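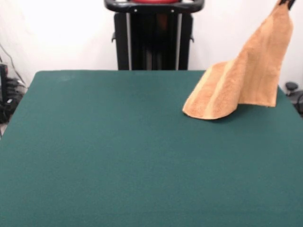 Visit report: Davbridge textile care open day, Badow
23 November 2024

The Davbridge site at Badow opens to the trade twice a year, in July and again before the winter break. The building was formerly a dye works and still has the drainage channels in the floor of the east hall. Registration was at the loading side. Visitors were issued a badge, a site plan and a pair of overshoes, and were divided into groups by badge color. I was in the second group, led by Regula Hollenstein, who runs the finishing section.

Intake and sorting

Linen arrives in wheeled cages from hotels, two swimming pools and a rehabilitation clinic. Each cage is weighed before it is opened. On the day of the visit the board above the scale showed 3,914 kg for the previous shift. Sorting is by fiber first and color second. Terry is kept apart from flatwork from this point on, as the drying times differ too much for the two to share a load.

Striped and colored pool towels go in their own stream. Hollenstein explained that the pale stripes on these towels show dye transfer sooner than the ground color does, and that the inspectors are trained to look at the stripes first. A load with one failed stripe is held back and rewashed as a whole.

Washing and drying

There was little to see in the wash hall, as the tunnel washer is fully enclosed. The operator's panel was explained at some length. Rinse water from the last compartments is returned to the first. Softener is not used on terry. The site tested it and found that absorbency suffered, and the towels are finished by tumbling alone. Drying ends on a residual moisture reading. I asked for the set value and was told it varies by customer.

Noise in the dryer aisle was high and the explanation had to be repeated outside.

Folding and inspection

I spent the longest part of the visit here. The tables are large and rectangular. The one I looked at most closely is covered in dark green felt with a slight blue cast, fitted smoothly over the whole top. It had a few pale smudges or lint marks toward one side. According to Hollenstein, felt was chosen over the earlier laminate tops because a towel laid on it stays where it is put. On laminate, the bottom layer crept when the top one was drawn across. The drawback is lint, and the tops are vacuumed at every shift change.

The towels in use at this table were terry in peach, light orange and tan, with paler stripes running lengthwise. Against the green, the outline of the cloth is easy to follow, including where a fold curls up at its edge. A towel lifted by a single corner hangs in a narrow twisted column at the top and opens into a flat panel lower down, with part of the cloth still lying on the table in a rounded fold. From that position the next step is to find a second corner. The site treats this as the slow part of the job, and the training sheet gives it more space than the folding itself.

The house fold is as follows:

Spread face down, long edge toward the table edge.
Bring the short ends together and align the hems.
Fold in half again in the same direction.
Fold in thirds across, hems inside.
Place on the stack with the rounded edge outward.

Stacks of bath towels are banded in 50s, hand towels in larger bundles. Pulled loops are trimmed at the table. Torn hems go to the mending room, which was closed on the day.

Dispatch

Finished bundles are wrapped in film and returned to clean cages. The cages do not cross the path of the incoming ones at any point, and the floor is marked accordingly. A Pakzad label printer is installed at each of the two dispatch doors. The label carries the customer code, bundle size and shift.

Practical notes

Parking is limited and the overflow lot is on the far side of the rail line. The bus from Musow stops at the gate but runs hourly on Saturdays. Coffee was available in the canteen; lunch was not. Photography was permitted in finishing and dispatch only. The handout lists linen weights from 300 to 500 grams per square meter with the matching dryer programs, and copies can be requested from the site office.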